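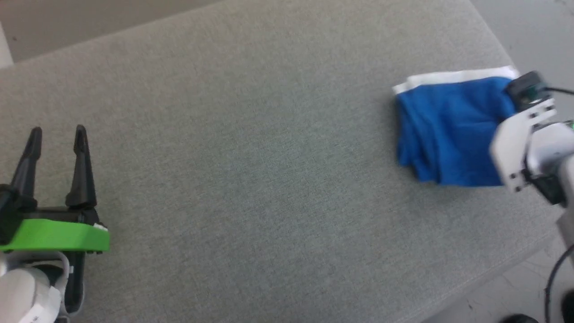 Open Gym at Ocampo: how the winter went

Dear Higinio,

You asked for something you could read with your coffee instead of another spreadsheet, so I'm writing this the way I'd tell you over the phone (the spreadsheet is attached anyway, I know the Nakinia Fund needs one). It covers everything from the end of the fall break through the last night of the winter league. I've left the spring plans for the end and tried to keep them short, which anyone who has been in a meeting with me will tell you is a struggle.

The short version is that we finished the season with 11 teams, we replaced the two worst rims, we have a proper referee class, and we're still fighting over the heat. The long version follows!

The league

When we applied to you last year I said I'd be happy if we could keep the teams we had. Well, we kept all of them and picked up more, mostly from the east side, where the school gym has been closed for roof work and kids had no place to play after dark. A bunch of them walked in with their coaches in the first week and asked if it was too late. It was too late, technically. We'd already printed the schedule. Braulio Cortés took the schedule home and came back the next night with a new one drawn on the back of a pizza menu, and that menu ran our entire season. I've since typed it up.

We play in two age groups, and the younger one goes first so those families can be home by 8 p.m. That was a change from last year and I wish we'd made it sooner. Before, the little ones would sit through an older game first and then play their own half asleep, and you'd see dads carrying them out to the car with their shoes still on. Now it's the older kids who complain that they start too late. I can live with that.

The standings are in the attachment. I'm supposed to say standings don't matter, and for the younger group we really don't keep them, but the older kids know every result back to the first week and will tell you about it at length. The final went to overtime. I lost my voice and missed the trophy bit entirely, as I was outside trying to find someone to move a truck that was blocking the gate.

Rims and backboards

This was the biggest single thing you paid for, so I want to be clear about it. The invoice from Usex came to $1,245 for two breakaway rims, the mounting plates and the labor. We'd budgeted a little more than that, and with what was left over plus a small saving on balls we have $600 sitting unspent. I'd like to ask your permission to move it to heating, and I'll explain below.

The installers came in January during a very wet week and the work took longer than planned. The old bolts on the north end had rusted solid and had to be cut. We lost a night of practice over it. The backboards themselves are fine, or fine enough; one has a scratch across the square that's been there as long as I have, and the shooters tell me they use it to aim.

The kids noticed the rims right away. The old ones were so stiff that anything short of a perfect shot came flying back at you, and they'd gotten used to playing for the long rebound. It took them a few games to figure out where the ball was going to go. Scores went up a bit after that, though Braulio says it's the free throw drills and I'm letting him have it.

Uniforms and the clothes rack

We don't buy uniforms, and I'd like to keep it that way. Full kits are expensive, kids grow, and the parents who could least afford it always felt they had to pay for them anyway. What we have is numbered bibs that live in a bag at the gym, and a rack by the entrance where families leave outgrown shorts, jerseys and shoes and take what fits. No sign-out sheet, no questions. We tried a sign-out sheet the first year and people just stopped taking things.

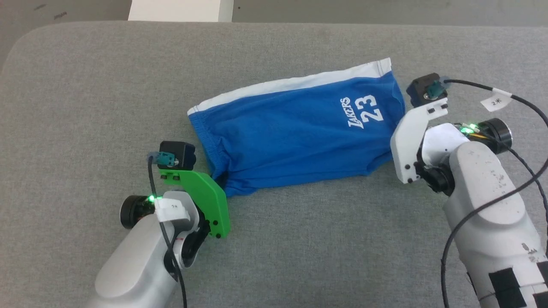
Blue Lakers shorts with the number 23.

What we're always short of is shoes. Clothes come in faster than they go out, especially in adult sizes, but a decent pair of court shoes in a middle school size is gone before the next game. If anyone at Nakinia has teenagers with big closets, please send them our way. I also want to put a bench next to the rack, so people can try shoes on without hopping around in the doorway while somebody else is trying to get in with a stroller.

Washing is the other part. Leobardo Tovar's laundromat has been doing the bibs for free after closing, which is a huge favor, and I'd like us to pay him something next year. He says no every time I bring it up. I put a line for it in the new budget anyway and I'm hoping you'll back me up!

The referee class

Okay, this is my favorite part. You might remember that our proposal had one sentence about "developing youth officials" and that you wrote a question mark next to it. Fair enough, it was vague. We hadn't worked out who would teach it.

Then Abundio Galindo retired from the high school circuit and I more or less ambushed him in the parking lot. He agreed to come for an hour before games and teach anyone fourteen or older who wanted to learn. I pictured rules and whistles. What he did for the first few sessions was make them stand on the sideline with no whistle at all and just say out loud what they saw. Travel. Nothing. Nothing. Foul on the arm. Nothing. It drove them crazy, and it drove the coaches crazy too, but by the time they got the whistles they were looking at the right things.
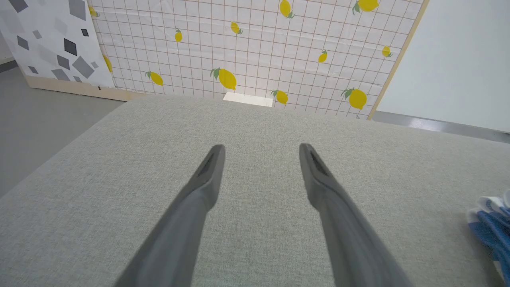
They work the younger games in pairs, always with an adult on the bench who can step in. We pay them a small stipend per game, and for a few of them it's the first money they've earned outside the family. The one thing I'd do differently is talk to the parents earlier. We had a rough night in the middle of the season when a father got very loud with a fifteen-year-old over an out of bounds call. Abundio walked him outside and they had a long chat. The father came back and apologized in front of everybody, so it ended well, but she shouldn't have had to go through it. Starting in the spring, every family gets a one page letter about how we talk to officials, and the coaches will read it out at the first practice. I'll send you a copy once Braulio and I stop arguing over the wording.

Homework hour

I've been less happy with this one. The idea was that kids waiting for the late game would have a quiet room, a snack and some help with schoolwork. The room isn't quiet. It shares a wall with the court, and every dribble comes through like somebody knocking. Plenty of kids came for the snack and then drifted back to watch the game, and I can't blame them, I'd have done the same at their age.

Where it did work was with the middle schoolers who came regularly and got attached to a particular tutor. Math, mostly. One boy brought the same page of fractions back week after week until he had it cold, and then he started explaining it to his cousin. So I don't want to drop it, but I do want to move it. The library branch on the corner stays open late on game nights and has offered us its back tables from 5 p.m. on. An adult would walk the group over and back. I'd rather have fewer kids who get something out of it than a full room of kids eating crackers and looking at the door.

Heating, again

I know, I know. I wrote about the heat last year too. The gym's boiler is older than I am, and it was down for a good chunk of the cold stretch. The building's owners, Plurkska Properties, did send someone each time we called, and I'll give them credit for that, but each repair bought us a little while and then we were back in our coats. Players are fine once they're moving. It's the grandparents in the bleachers I worry about, and the scorekeepers, whose fingers stop working around the third quarter.

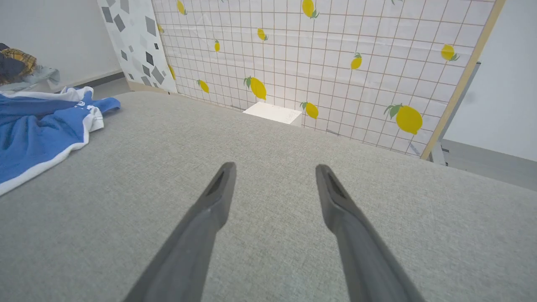 Plurkska has told us in writing that a new boiler is on their list, with no date. In the meantime they'd let us install two wall heaters at the bleacher end if we cover the units and they cover the wiring. That's what I'd like to use the unspent $600 for. It won't pay for everything, and we'd make up the difference from the snack table. If that's outside what the grant allows, please just tell me and I'll return the money or put it toward balls, no hard feelings at all.

People

I have to mention the snack table properly, because it's been run from the first night to the last by one family, and they've turned a cooler and a folding table into the reason half the neighborhood comes by. The tamales sell out before halftime. They won't take any of the money for themselves beyond ingredients, and it's that table that paid for the trophies, the first aid supplies and the tape.

We did lose a coach in the middle of the season. She took a job with night shifts and had to give up her team, and it hit her players hard. One of the older boys' assistants stepped over to finish the schedule with them, and he's asked to stay on. We're short one assistant coach going into spring as a result. I'm asking around and would welcome names.

What's next

Spring sign-ups open as soon as the school calendar settles. We're adding a girls-only night, something I've been asked about over and over and put off because we didn't have the court time. The city rec department moved its volleyball group to the new building, so the slot opened up and I grabbed it the same afternoon.

I'd also like to run a summer version outside on the park courts, much looser, pickup games and a water cooler. That would be a separate request and I'm not sneaking it in here. Well, maybe a little. You'll get two pages from me on it with real costs, and Braulio has promised not to draw them on a menu.

From you, I need a yes or no on moving the $600, and the form for the second payment, as the link I had doesn't open anymore. If you want to come by and see a game, the younger group starts at 6 p.m. and there's always a seat near the scorer's table. Bring a sweater.

Thanks for everything, and please say hi to the rest of the office for me.

Xóchitl Nava
Open Gym at Ocampo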